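Home | Stories | Archive | About

The Clerk at Voyle

The Company held the fort at Voyle for two years before the Raja's envoy came. Jamshid Asadi, clerk and interpreter, wrote down the terms: pepper, 1,602 sacks, due by September.
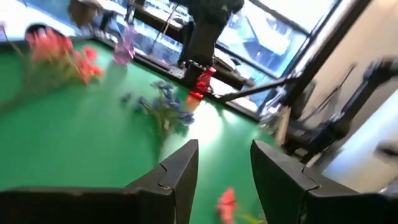
Artificial flowers on a green table

"They don't have it," he told the captain.

"Write it anyway."

He wrote it. The envoy, Kianoush Ghaffari, read the page, folded it and asked for his horse.

3 comments | 5 shares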